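봉투 한 장 세우기, 기계는 어디까지 왔을까

2022년 5월 19일

지난 글에서 식기세척기 이야기를 길게 했더니 의외로 반응이 많았다. 그래서 오늘은 그다음 이야기를 해 보려고 한다. 씻는 건 기계가 잘한다. 그럼 꺼내서 제자리에 넣는 건? 나는 요즘 이 질문에 푹 빠져 있다. 설거지가 끝난 그릇을 찬장에 올리는 일, 마른 빨래를 개는 일, 가게 문 닫기 전에 흐트러진 진열대를 다시 채우는 일. 전부 '정리'라는 한 단어로 묶이는데, 막상 기계에게 시키려고 하면 이만큼 까다로운 게 없다!

관심이 생긴 건 1월부터다. 그때 프레스터드빌(Prestudville)에 있는 원예용품 가게 이바라(Ibarra)에서 주말마다 일을 거들었는데, 내가 맡은 게 씨앗 코너였다. 품목이 508가지다. 처음 숫자를 들었을 때는 웃었고, 첫날 저녁에는 웃지 못했다. 손님은 봉투를 꺼내 앞면 사진을 보고, 뒤집어서 파종 시기를 읽고, 옆 칸에 꽂아 두고 간다. 금잔화가 해바라기 칸에 들어가 있고 해바라기는 계산대 옆 껌 사이에 누워 있다. 마감 때 그걸 전부 제자리로 돌려보내는데, 손이 익은 뒤에도 진열대 한 면에 봉투 200장을 다시 꽂고 나면 허리가 뻣뻣했다.

그 일을 하면서 계속 생각했다. 이건 무겁지도 않고 위험하지도 않고 머리를 크게 쓰는 일도 아닌데, 왜 아직 사람이 하고 있지?

봉투라는 물건을 한번 떠올려 보면 좋겠다. 종이처럼 얇고, 안에 든 것은 한쪽으로 쏠리고, 책상에 눕혀 놓으면 손톱을 밀어 넣을 틈이 거의 없다. 사람은 이럴 때 별의별 수를 다 쓴다. 손끝으로 책상 모서리까지 쓱 끌고 가서 밑에서 받치거나, 가운데를 살짝 눌러 가장자리가 들리게 하거나, 다른 봉투를 주걱처럼 밑에 밀어 넣는다. 아무도 가르쳐 준 적이 없는데 다들 한다. 두 손가락짜리 집게로 같은 일을 하려면 이 요령을 하나하나 동작으로 바꿔 줘야 한다.

겨우 집어 들었다고 치자. 이번에는 세워야 한다. 눕혀 있던 것을 돌려서, 앞면이 보이게 하고, 이미 서 있는 옆 봉투를 쓰러뜨리지 않으면서 선반 깊이에 맞춰 내려놓아야 한다. 도미노처럼 우르르 넘어가는 꼴을 나는 하루에도 몇 번씩 겪었다. 게다가 선반에는 위 칸이 있다. 손목이 위 판에 닿기 전에 들어갔다가 나와야 하니 각도가 빠듯하다. 사람 손목은 이런 걸 생각 없이 해내는데, 로봇 팔의 손목은 꽤 덩치가 크다.

얇은 봉투와 두 단짜리 작은 선반, 그리고 팔 두 개.
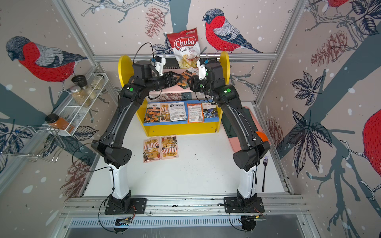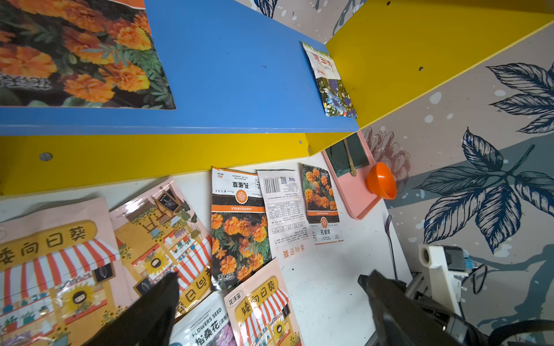
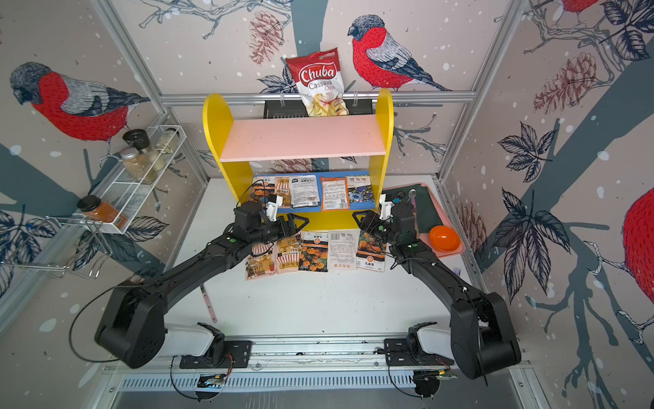

그런데 지난 글에 댓글을 단 한 독자는 생각이 전혀 달랐다. 집안일을 굳이 사람 팔처럼 생긴 기계에게 시킬 이유가 없다고, 식기세척기가 성공한 건 사람 손을 흉내 내지 않았기 때문이라고 했다. 선반을 채우고 싶으면 선반을 바꾸면 되고, 봉투를 스프링 칸에 넣어 자판기처럼 만들면 로봇 팔은 필요 없을 거라며 "팔이 달린 기계는 우리가 집을 고치기 싫어서 치르는 값"이라고 적어 주셨다.

이 말이 며칠째 머릿속에서 떠나질 않는다. 너무 좋은 지적이다. 세탁기도 그렇다. 빨래판에 옷을 문지르는 팔을 만든 게 아니라 통을 돌렸다. 우리 집에 있는 로봇 청소기 시데로(Sidero)도 빗자루를 들고 다니지 않는다. 그냥 납작한 원반이 바닥을 훑는다. (시데로는 의자 다리 사이에 끼는 재주가 있어서 내가 의자를 전부 식탁 위로 올려 준다. 그러니까 그 집안일의 절반은 아직 내가 한다.)

다만 나는 바로 그 괄호 안의 이야기 때문에 팔 쪽에 마음이 기운다. 바닥이 비어 있으면 청소는 원반이 해낸다. 바닥을 비우는 건 누가 하나? 그릇이 바구니에 꽂혀 있으면 세척은 기계가 해낸다. 꽂는 건? 전용 기계들이 하나씩 들어올 때마다 그 사이를 잇는 일이 고스란히 사람에게 남는다. 집어서 옮기고, 돌려서 꽂고, 틀린 걸 빼서 다시 넣는 일. 남은 조각들은 모양이 다 달라서 조각마다 기계를 한 대씩 만들 수가 없다. 그래서 어설프더라도 이것저것 집을 수 있는 손이 궁금해지는 것이다.

가게 쪽도 마찬가지다. 이바라의 씨앗 진열대를 자판기로 바꾸면 손님이 뒷면을 읽을 수 없다. 씨앗을 사러 오는 분들은 뒷면을 정말 오래 읽는다! 심는 깊이, 간격, 꽃 피는 달. 한 번 꺼내 보고 도로 꽂아 놓는 그 행동이 쇼핑의 즐거움인데 그걸 막아 버리면 진열대가 있을 까닭이 없어진다. 흐트러지는 게 당연한 진열대라면, 흐트러진 걸 다시 세우는 쪽을 기계에게 맡기고 싶다.

팔이 두 개라는 점도 얘기하고 싶다. 처음에는 두 배로 빨라지려고 두 개를 다는 줄 알았다. 그런데 내 손을 가만히 지켜보니 두 손이 따로 일하는 시간은 얼마 안 된다. 왼손은 서 있는 봉투들을 살짝 벌려 틈을 만들고, 오른손이 그 틈에 새 봉투를 꽂는다. 혹은 한 손으로 집은 걸 공중에서 다른 손에 넘기면서 방향을 바꾼다. 한 손에 커피를 들고 정리해 본 날에는 속도가 절반이 아니라 그보다 한참 아래로 떨어졌다. 한 손은 일하는 손이고 다른 손은 그 일이 되게 해 주는 손이라서 그렇다고 나는 이해하고 있다.

눈의 위치도 재미있다. 사람 눈은 머리에 붙어 있어서 내 손이 봉투를 가리면 그 순간에는 손끝 감각으로 때운다. 로봇은 손목에도 작은 카메라를 달 수 있다. 손끝 바로 뒤에서 내려다보는 눈이라니, 나는 이게 정말 부럽다. 찬장 안쪽에 손을 넣고 더듬어 본 사람이라면 다들 부러워할 거다. 대신 그 눈은 팔이 움직일 때마다 같이 흔들리고 기울어진다. 조금 전에 보던 봉투가 돌아가 보이고 커졌다 작아졌다 한다. 그래서 멀찍이 고정된 눈과 손목에 붙은 눈을 함께 쓰는 방식에 나는 기대를 걸고 있다.

그럼 지금 당장 씨앗 코너를 맡길 수 있을까? 내 대답은 아직이다. 그래도 예전처럼 "먼 훗날"이라고 말하고 싶지는 않다. 내 멋대로 단계를 나눠 보면 이렇다.

첫째는 늘 같은 봉투가 늘 같은 자리에 놓여 있을 때. 공장에서는 이미 익숙한 풍경이고, 가게에서는 거의 일어나지 않는 일이다.

둘째는 봉투가 뒤섞여 있고 몇 장은 뒤집혀 있지만, 책상도 선반도 조명도 그대로일 때. 나는 요즘 이 단계를 제일 열심히 들여다보고 있다. 여기서 겹친 봉투 두 장 중 위의 것만 집어 드는 장면을 보면 나도 모르게 박수가 나온다.

셋째는 선반 높이가 다르고, 처음 보는 상품이 섞이고, 손님이 옆에서 손을 쑥 집어넣을 때. 이바라의 토요일 오후가 딱 이렇다. 여기까지는 한참 남았다고 본다. 실력도 실력이지만 손님 옆에서 안전하게 움직이는 문제가 또 따로 있으니까.

집은 셋째 단계보다 더 어렵지 않을까 싶다. 우리 집 부엌 서랍은 나조차 안에 뭐가 들었는지 모른다. 병따개를 찾다가 건전지를 찾고, 건전지를 찾다가 작년 씨앗 봉투를 찾는다. 어디가 '제자리'인지 주인도 모르는 물건을 기계가 무슨 수로 제자리에 넣겠는가. 그래도 기대되는 쪽을 고르라면 역시 집이다. 가게는 조금 느려도 안 되지만 집에서는 밤새 천천히 해도 된다. 봉투 한 장을 세우는 데 3분이 걸려도 내가 자는 동안이라면 아무 상관이 없다. 아침에 일어났는데 그릇이 찬장에 들어가 있다면 그게 몇 시간 걸렸는지 따질 마음이 들까? 나는 안 든다.

비교 삼아 지난주에 우리 집 책상에서 혼자 시험을 해 봤다. 엄지와 검지만 쓰고, 손목은 최대한 굳힌 채로 씨앗 봉투를 작은 책꽂이에 세우는 놀이다. 해 보시라, 정말 약이 오른다! 첫 봉투는 집지도 못하고 책상 위에서 빙글빙글 밀려 다녔다. 요령이 생긴 뒤에도 꽂는 순간 옆의 것이 넘어갔다. 결국 반대편 손의 두 손가락으로 옆 봉투를 붙잡아 주고서야 줄이 섰다. 그 뒤로는 로봇 팔이 봉투 앞에서 머뭇거리는 걸 봐도 느리다는 소리가 안 나온다.

댓글 주신 분께 드리는 답도 겸해서 하나 덧붙인다. 집을 고치는 쪽과 손을 만드는 쪽이 꼭 싸울 필요는 없을 것 같다. 봉투 위쪽에 고리 구멍이 있거나, 선반 바닥에 얕은 홈이 파여 있으면 사람도 편하고 집게도 편하다. 나는 플라카우(Plakau)에서 나온 칸막이 꽂이를 2개 사서 책꽂이에 넣어 봤는데, 두 손가락 놀이의 난이도가 뚝 떨어졌다. 칸이 옆 봉투를 잡아 주니 반대편 손이 필요 없어진 것이다. 이런 작은 도움을 어디까지 반칙으로 봐야 할지는 잘 모르겠다. 나는 반칙이어도 좋으니 그릇만 들어가 있으면 된다는 쪽이다.

다음 글에서는 빨래 개기를 다루려고 한다. 봉투는 그나마 모양을 유지하는데 티셔츠는 집는 순간 모양이 사라지니 벌써부터 신이 난다. 집에서 두 손가락 놀이를 해 보신 분은 뭘로 했고 어디서 막혔는지 댓글로 알려 주시면 좋겠다. 양말로 해 보신 분이 계시면 특히 반갑겠다.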